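Student robotics programs should grade the cleanup

August 2026

Most student robotics programs reward a single moment. A team brings its machine to an open floor, runs a task for judges, and receives a score. The Makowska School believes this practice should change, and it asks the organizers of the Nurkum student competition to consider a different kind of test when the rules are revised in October.

Our project course, Tornance, asks students to work with two-arm robots at tables covered with ordinary clutter. Bubble wrap is a harder subject than a foam cube. It bends, catches on cables, and hides whatever lies beneath it.

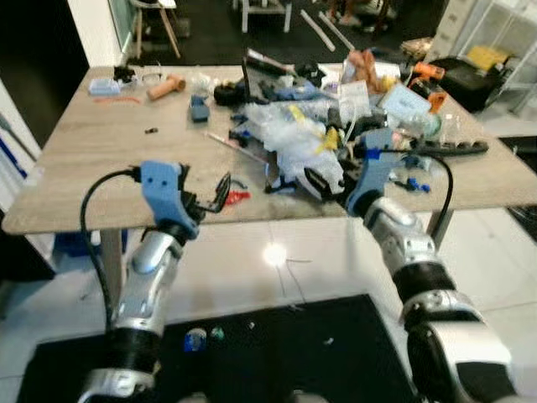

Should beginners start with a cluttered table?
They should start with a few objects and move to clutter within the first term, while their habits are still forming.

Critics say that disorder makes fair scoring impossible. We disagree. A rule book can set the kinds of objects allowed, limit each attempt to 12 minutes, and average the results of 5 attempts. Chance will still play a part, as it does in any contest worth entering.

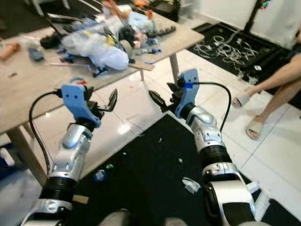

Both arms over the floor mat, with the worktable at left. Tornance project course.

Cost is the stronger objection. Schools with small budgets cannot replace worn grippers every season. Nurkum should therefore publish a parts list that schools can print and repair themselves, and should judge the written record of failed attempts along with the final run.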